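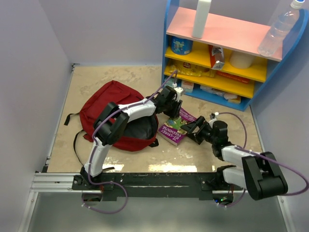 By Pintér

Idammont Jerkwood Roof Platform

The Jerkwood is the low-profile roof platform from Idammont, and it takes the place of the older basket that we stocked until January. The basket had raised sides and looked the part, but it whistled on the highway and it added enough height to keep a lot of crossovers out of parking garages. The Jerkwood sits flat. The slats run across the car, the outer rails run front to back, and the whole thing bolts down onto your crossbars.

It comes in one size. The platform is 1355 mm long, which suits most mid-size SUVs, wagons and the shorter crew cab pickups. On a small hatchback it will overhang the rear crossbar and may hit the tailgate when the tailgate is all the way up. Measure from the center of the rear crossbar to the highest point the tailgate reaches before you order. Returns on fitted platforms are subject to a restocking fee.

What it carries

Idammont rates the platform at 200 lb with the vehicle moving, spread evenly. Your vehicle's own roof limit may be lower, and the lower number is the one that counts. Look in the owner's manual under roof load or luggage. The weight of the platform and the crossbars comes out of that limit too, so a car with a modest roof rating may not leave you much for cargo once the hardware is up there.

For off-road driving, Idammont asks you to cut the load by a third. Rooftop tents are fine provided the tent maker allows mounting on cross slats. Check the tent channel spacing first.

Fitting

The platform ships in two cartons and goes together with the hex key supplied. Allow an afternoon for the first time. The slats slide into the rails and are held by bolts from below, so it's easiest to build the platform upside down on a blanket, then turn it over with a second person before lifting it to the roof.

The clamps in the box fit aero-style crossbars and most square bars. Factory flush rails with no crossbars need crossbar kit 332, sold separately. Raised factory rails can use the Drevier foot pack, which clamps on without drilling. We don't recommend the Drevier feet on rails with a rubber top strip. They grip well enough in dry weather but they will mark the strip.

Tighten the clamps by hand, drive for a week, and then check them. Check them again at the start of any long trip. The bolts are stainless and the nuts have a nylon insert, so if you take the platform off every winter, replace the nuts now and then.

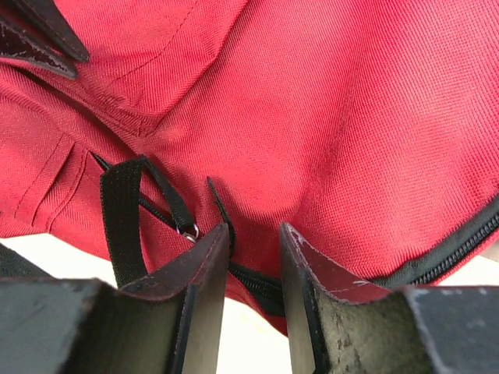

Tie-down points are the part of the Jerkwood that changed most from the old basket. Each slat has a channel along the top, and eye bolts slide in the channel and lock wherever you need them. That makes a difference with soft bags, which shift around more than hard cases. A red bag with a line of stitching where two panels meet, like this one, should go down with that seam turned away from the front of the car, where wind and rain would work at it for the whole drive. Pull straps across the wide part of a panel and keep them clear of the stitching. If there is slack fabric between the straps it will flap, so add another strap or a cargo net on top. Ordinary luggage is not made for rooftop use in rain, whatever the fabric, and should go in a waterproof roof bag.

The eye bolts will also take a ratchet strap, but go easy. It doesn't take much with a ratchet to bend a slat, and bent slats aren't covered. Cam straps are plenty for most loads.

Noise and fuel

There is some wind noise with any platform. The Jerkwood comes with a short front fairing that pushes air over the first slat, and with the fairing on, an empty platform is quiet at town speeds and gives a low hum on the highway. Moving the platform back on the crossbars by a hand's width often helps. If yours still whistles, look for an open channel end. The rubber end plugs are easy to lose, and a missing plug makes a noise out of proportion to its size. Spares are sold in bags of eight.

Fuel use goes up with anything on the roof. How much depends on the car, the speed and what you are carrying. If you only need the platform for vacations, take it off in between.

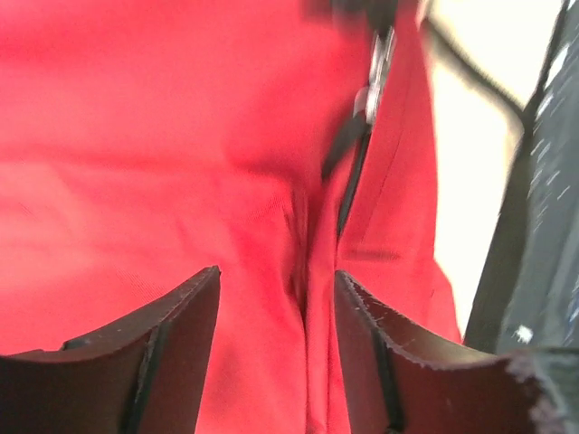

Rails and slats are powder-coated aluminum in matte black. The coating holds up well but shows dust, and it will scratch where metal cargo rubs on it. Touch-up paint is available. Wash it with car shampoo and a soft brush, and rinse out the channels after driving on salted roads. Automatic car washes with brushes are a bad idea. A touchless wash is fine with the platform empty and the eye bolts removed.

Accessories

Side awning brackets, pair, fits left or right
Shovel and traction board mounts
Light bar bracket, fits behind the fairing
Cargo net with hooks
Locking clamp covers, keyed alike
Spare end plugs

The light bar bracket and the awning brackets can be used together, but the awning has to be mounted one slot back. Awnings from the older basket will need new brackets.

Price and delivery

The platform with fairing, clamps and four eye bolts is $393. Crossbars, foot packs and accessories are extra. Price checked Sun 12 April.

We ship to street addresses only, and the long carton needs a signature. Open it while the driver is there if you can, and look at the ends of the rails, where most shipping damage happens. Report anything bent before you start assembly.

Idammont's warranty covers the rails, slats and clamps for three years against faulty material or workmanship. It does not cover overloading or damage to the vehicle from a clamp that was left loose. Keep your receipt and the sticker from the short carton, which has the batch code on it.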